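4. Reading the ditch at Castau

4.1 What the ditch holds

The most rewarding part of the Castau excavation was, for us, the outer ditch. Walls get most of the attention at Roman forts, and the surviving stretch of the north wall is a fine thing to stand beside, but it was robbed for stone over such a long time that its face tells us more about later builders than about the garrison. The ditch was left alone. It filled up, slowly at first and then in a hurry, and its layers stayed in order right down to the clay.

We opened three sections across it: one opposite the north gate, one at the northeast corner, and one on the long eastern side, where the ground drops toward the old course of the Akell stream. The corner section was the deepest and the wettest. Its lowest fill was a dark, fine silt with leaf fragments, seeds and beetle remains still in it, and the smell when the first bucket came up was remarkable (one of those mornings when everybody on site stopped to come and look).

Above the silt the sequence was much the same in all three sections. A band of yellow clay had slumped in from the inner edge, and we take this to be material from the bank behind the wall. Over it lay a mixed gray fill with animal bone, oyster shell and broken pottery. Then came a thick spread of mortar and small stone, and finally the plowsoil. We refer to these from the bottom up as Phases 1 to 4, with the plowsoil left unnumbered.

In all, the ditch produced 718 sherds of pottery, of which 538 came from Phase 3. That is a very lopsided share, and it was a surprise. At the other small forts we have worked on, kitchen rubbish was carried well away from the walls while the garrison was at full strength, and a ditch choked with bones and pots would have been a poor defense. The obvious reading is that by Phase 3 the people at Castau had stopped thinking of the ditch as a ditch and had begun to think of it as a handy hole.

4.2 The pottery

Most of the Phase 3 pottery is plain local gray ware: cooking jars, a few dishes, and a great many body sherds that could belong to either. The jars have heavy, rolled rims and sooting on the shoulder. They match the material from the kiln dump at Kurian, a short day's walk inland, closely enough that we are happy to say that most of Castau's pots came from there or from potters trained in the same way.

Mixed in with these are fragments of finer tableware in a soft orange fabric with a thin red slip. They are small and rather battered. One piece has a rim with a stamped rosette, and another joins across two contexts, one in the corner section and the other in the eastern section, which are 30 meters apart. This join is our favorite single find from the ditch! It shows that the rubbish in the two sections came from the same heap, or at least from the same house, and so the Phase 3 fill cannot be a set of unrelated dumps spread over several generations. Somebody was clearing up.

The pottery below Phase 3 is sparse. The Phase 1 silt gave us a handful of sherds, among them the base of a small beaker, and nothing in it needs to be later than the founding of the fort. We would love to have more. A clean ditch is what a well-run fort ought to have, though, and we read the shortage as a sign that the ditch was being scoured out regularly during the early years.

4.3 Coins and small finds

Coins were few. Those from Phase 3 are all small bronzes of the later fourth century, worn but mostly legible once cleaned. None came from Phase 1. The coins from the mortar spread of Phase 4 are of the same date as those below, which we take to mean that they were already lying about on the inside of the wall when it began to come down.

Among the other small finds are a bone hairpin, two spindle whorls cut from the walls of broken pots, part of a child's shoe from the wet silt at the corner, and a bronze strap end with a pair of crouching animals facing each other. The strap end is of a kind often linked with late soldiers and officials. The rest could come from any household on this coast. We find this mix exciting, and we think it matters. The garrison of a late fort was a community with families in it, and the Castau ditch lets us see them at close range: what they cooked, what they mended, and what they gave up on and threw over the edge.

4.4 Recording and scanning

Each section was drawn by hand at the time of excavation and recorded again in April, after the faces had been cleaned back. The hand drawings remain the primary record. We checked them against the photographic model and found good agreement, apart from the boundary between Phases 2 and 3 in the eastern section, where the clay dries to nearly the same color as the fill over it. We have drawn that boundary as a broken line.

Profiles of the larger rim sherds were taken in the workshop with the Fironeo scanning software, which lets a rim be compared against a stored type series in very little time. For a body of material like this one, made up of plain jars that differ by only small changes in the lip, it was a joy to use. Every match offered by the software was then checked by eye, with the sherd in hand, and the hand identification was kept wherever the two disagreed. Figure 6 shows a gray fixture board mounted against ribbed aluminum paneling.
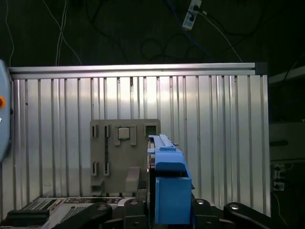

Figure 6. Fixture board on aluminum paneling.

4.5 DISCUSSION: A FORT WINDING DOWN

Taken together, the evidence from the ditch gives a story in which the fort at Castau was built, looked after with some care, and then let go by degrees. The scoured silt belongs to the period of care. The slumped clay of Phase 2 marks the point at which the bank began to move and was not put back. How long this took we cannot say from the clay alone. A single wet winter could bring down a good deal of bank, and the layer has no finds in it to help us.

Phase 3 is where life comes flooding back into the record. The coins, the strap end and the orange tableware all point to the later fourth century, and the joining sherds suggest that the fill went in over a fairly short time. We think it likely that the living space inside the walls was being reorganized. A burned floor excavated just inside the north gate (Section 3) was covered by a clean layer of gravel, with none of the household debris one would expect to find lying on top of it. That debris has to have gone somewhere, and the ditch is the nearest place.

It is tempting to tie all of this to one of the raids mentioned in the written sources, and earlier visitors to the site did exactly that. We would urge caution. The burned floor is a single room, nothing in the ditch suggests violence, and the bones from Phase 3 are those of cattle, sheep and pigs with ordinary butchery marks. Hearths were open, roofs were thatched, and rooms burned down for all sorts of dull reasons. The defenses at Castau may have been aimed at enemies from the sea, or they may have had as much to do with guarding grain and tax goods on their way along the coast. The ditch does not settle the question. What it does show is that by the time the last potfuls of rubbish went in, the people inside the fort had no great fear of anyone coming across it.

The mortar spread of Phase 4 brings the Roman story to its close. It is thickest opposite the north gate and thins to almost nothing at the corner, which fits with stone being carted out through the gate and cleaned of its mortar on the spot. There is one thin lens of dark soil within the spread, with grass seeds in it, so the work stopped for long enough for turf to form before it was taken up again. Whether the second bout of robbing was medieval or later we do not yet know. Around 100 small lumps of mortar were kept from above and below the lens, and several contain charcoal flecks that should be suitable for dating.

Much remains to be done on the landward side. The western arm of the ditch lies under pasture and has never been plowed, and a trial auger hole close to the hedge brought up the same dark silt as the corner section, at a similar depth and in lovely condition. If the silt runs the full length of that side, it will hold a record of the plants and insects around the fort from its earliest years, and we are very keen to get into it before the new field drains lower the water level.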